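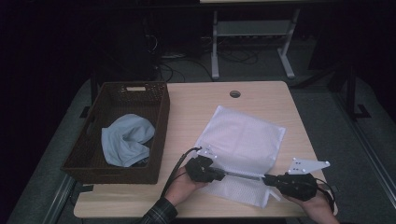

Setting Up Environment Variables and Secrets in Trerkness

Last updated March 22, 2023

Most projects need a few values that should not be stored in the code: database passwords, API keys, the address of a mail server. In Trerkness these are kept as environment variables and attached to the project. This page covers adding them, limiting them to one environment, reading them in your code, and replacing a key without taking the site down.

You need a project that has been deployed at least once and the Maintainer or Owner role on it. Members with the Viewer role can see the names of variables but cannot see or change the values.

Variables and secrets

Trerkness has two types of entry. A variable is stored as plain text and can be read back in the dashboard at any time. A secret is encrypted when you save it and is never shown again. Both are passed to your application in the same way, so your code does not need to know which type it is reading.

Use a variable for things like a log level or a public URL. Use a secret for anything that would cause trouble if it were posted in a chat room. You cannot convert one type to the other. To change the type, delete the entry and create it again under the same name.

Step 1: Add a variable in the dashboard

Open the project and go to Settings, then Environment. Click Add Entry. Type the name in the first field and the value in the second, choose Variable or Secret, and click Save.

Names may contain capital letters, digits and underscores, and must start with a letter. Names that start with TRK_ are reserved for the platform and will be rejected. Spaces at the start or end of a value are kept. If you paste a key and it is refused by the service it belongs to, check for a trailing space first – this is the most common cause we see.

A project can hold up to 1,000 entries across all environments.

Step 2: Choose the environments

Every project has three environments: development, preview and production. A new entry is switched on for all of them. To limit it, clear the boxes you do not want before saving.

You can use the same name with a different value in each environment. For example, a project called Otwood might have these entries:

DATABASE_URL (production) = postgres://db.otwood.internal/main
DATABASE_URL (preview) = postgres://db.otwood.internal/preview
LOG_LEVEL (all) = info

If an entry exists both for all environments and for a specific one, the specific one wins. The Environment page marks the overridden entry with a gray label.

Step 3: Add entries from a file

Typing entries one at a time is slow if you are moving a project from another host. Put them in a text file, one per line, in the form NAME=value, and run this from the project folder:

trk env import settings.env --env preview

Lines starting with # are skipped. Existing entries are left alone unless you add --overwrite. To import everything as secrets, add --secret.

The command prints the names it added and the names it skipped. Values are not printed. Delete the file when you are done, or at least add it to .gitignore.

Step 4: Read the values in your code

Entries are available as ordinary environment variables. In Node:

const url = process.env.DATABASE_URL

In Python:

import os
url = os.environ["DATABASE_URL"]

All values are strings. If you store a number or a true/false setting, convert it yourself. The string "false" counts as true in both languages, and this catches people out with feature switches.

Variables used in front-end code need one more step. They are copied into the bundle at build time and only if the name starts with PUBLIC_. Anything with that prefix can be read by every visitor to your site, so do not use it for keys. The build stops with an error if you give a secret a PUBLIC_ name.

Step 5: Redeploy

Saving an entry does not change a deployment that is already running. Go to Deployments and click Redeploy on the latest one, or run:

trk deploy --env production

Rolling back to an earlier deployment also brings back the values it was built with. If you have replaced a key since then, the rollback will use the old one. Redeploy the earlier commit instead.

Working locally

To use the development values on your own machine, run:

trk env pull

This writes a file named .env.local. Secrets are left out by default and appear as empty lines that you fill in by hand. An Owner can allow secrets to be pulled under Settings, then Access, but only for the development environment.

If you use the Vorska plugin for your editor, it reads .env.local when the editor starts. Restart the editor after each pull.

Replacing a key

Keys should be replaced from time to time, and always when someone with access leaves the project. Services that allow two active keys make this easy:

1. Create a second key with the service.
2. Edit the secret in Trerkness and paste in the new key.
3. Redeploy and load a page that uses the service.
4. Check the log for errors.
5. Turn off the old key.

Leave the old key active until step 5. Scheduled jobs that started before the redeploy keep the old value until they finish, and a long job may run for up to 18 minutes.

Some services, including older Carrasco mail accounts, allow only one key. Expect a short gap between creating the new key and the end of the redeploy – pick a quiet hour.

Common problems

The value is undefined. Check that the entry is switched on for the environment you are looking at. Preview deployments do not fall back to production values.

The build fails with "entry too large." A single value can be up to 10 KB. Certificates usually fit, but a full chain may not. Split it across two entries and join them in your code.

The old value is still there after a redeploy. Front-end variables may be cached with the bundle. Redeploy with --no-cache.

"Permission denied" when importing. Your command line login has expired or belongs to another account. Run trk login and try again.

Error 11 on import. The file contains a line without an equals sign. The line number follows the error code.

Related pages: Project roles, Scheduled jobs, Custom domains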